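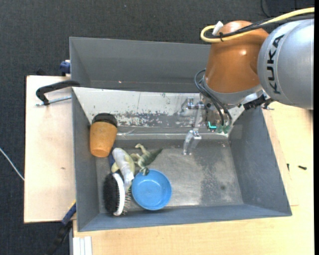

KUKA arm over the gray bins

May 24, 2026

Up too late again. Writing this fast before I lose it.

Interviewed four people for the scheduling job. Four in one day is too many, by the last one I was asking questions off the sheet and not hearing the answers. Have to tell Halina no more than two before lunch.

Best of the lot was Rutilio Ayala. No question. Seven years at one place (Gallingate, night dispatch), then a gap, then bits and pieces. Roman had circled the gap in red pen before the man even sat down. So I asked. His mother was sick, he went home, she died in November, he came back. Said it in two sentences and looked at the window. I felt like a heel for asking. Roman wrote something down. What is there to write down??

After, the three of us in Halina's office with the door shut. Roman wants Lucyna Kwiatkowski. Fine, she's good, she's quick, I liked her. But she is already bored, I could see it. Asked twice how soon people move up. She'll be gone by spring and we do this all over again. Roman says that's a guess. Of course it's a guess, the whole thing is a guess.

Halina wants to score them out of 100. She made a sheet. Lucyna came out at 99 on Roman's copy, which tells you about Roman's copy. I had Rutilio ahead but I'd left two boxes blank so mine "doesn't count yet." Filled them in tonight at the kitchen table. Probably too generous on one. Leaving it.

Kept thinking of when I got hired, 2001, old Satdale office. Wiesława Ziółkowski gave me maybe ten minutes. Didn't look at my resume, it was under her coffee. Asked what I did when I made a mistake and nobody had noticed. I said I'd told my boss once and wished I hadn't. She laughed and asked when I could start. I had no experience, none, and a typo in my own adress. Would not get past Jillel now, the software would toss me before a person ever saw my name.

Which reminds me, ask Halina to pull the ones Jillel threw out. At least look at them. She says there isn't time. There was time for a score sheet.

References: called Gallingate for Rutilio, got put through to someone who only gives dates. Dates match. Tried the other number, no answer, left a message. Lucyna's reference talked forever and I still don't know what she did there. Nice things, all of it, nothing I could hold on to.

Decision tommorow morning, first thing. Roman will push. I get loud when he pushes and then he gets calm and I look like the crazy one. Say it once, say it plain, sit down. Offer Rutilio the job, tell Lucyna about the opening upstairs, she'd be better there anyway.

Also whoever it is, call the ones who didn't get it. Call, not that form email. I said I'd do it last time and didn't.

Trash out. Bed.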